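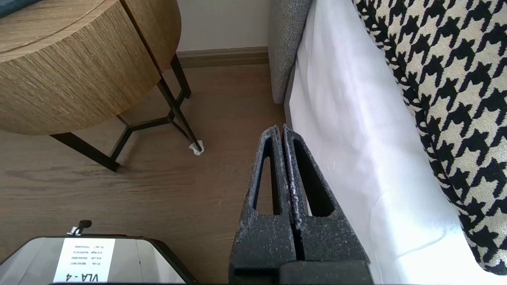
3.2 Collecting demonstrations in furnished rooms

We recorded 298 demonstrations by remote control in the Tinau rooms, and another 48 by hand guiding, where the operator holds the arm and moves it through the task. Both sets use the same tidying task: reach down beside the bed, close on a small item near the floor, and bring it up clear of the furniture.

Figure 2. Wrist camera view with the fingers closed, between a round side table on thin black legs and a bed with a white sheet hanging toward the floor.

What excites us most about this setting is how much it asks of the person at the controls. Thin table legs and hanging cloth are hard to judge from a room camera, and our operators quickly came to lean on the wrist view for the last part of each reach. They slowed down, lined up the seam between the fingers with the target, and only then went lower. Those small pauses show up clearly in the recorded motion – and the policy learned them too!

Hand guiding gave smoother paths, but the operator's own arm often blocked the room camera. We therefore kept those runs for training the approach and left them out of the grasping set. Every run was saved with the Herath logger at the full control rate, including failed grasps, which we marked by hand. We did not trim the pauses. An early model trained on trimmed runs rushed the final reach and caught the sheet far more often, a lovely reminder of how much a careful operator puts into a recording.

Related items
Ciler: shared control for household arms
Learning to reach under furniture from few demonstrations
Priltard task set, August update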